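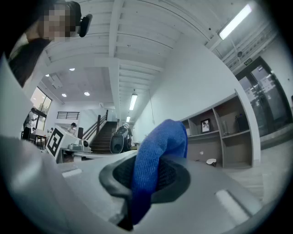
Section 4: Working a shift alongside the Laizer folding cell

This section is for sorters and folders at the Castmont site. Read it before your first shift with the cell running.

What changes for you

The cell folds flat items such as towels and pillowcases. Knits, anything with a zipper, and repairs stay with people. Expect less time folding and more time sorting, loading and checking. Your break times and station rotation stay the same.

Starting the shift

1. Check that the yellow gate is closed and latched.
2. Sign in at the panel with your badge.
3. Load the infeed tray. The limit is 68 pieces.
4. Press START and wait for the green light.
5. Watch the first 2 pieces come out. If either is crooked, press HOLD and reload.

Note: The counter on the panel shows pieces for the whole cell. It is not a record of your own output, and supervisors do not use it as one.

Clearing a jam

1. Press HOLD. Wait until the arm is parked.
2. Open the gate.
3. Pull the fabric out by hand, toward you. Do not use hooks or scissors.
4. Close the gate and press RESUME.

CAUTION: Never reach over the gate. Tie back long hair and remove lanyards.

Note: Clean the lint screen every 200 pieces, or sooner if code 14 appears. If the same code comes up twice in one shift, stop the cell, move the load to the hand tables and call the Bredcombe service desk.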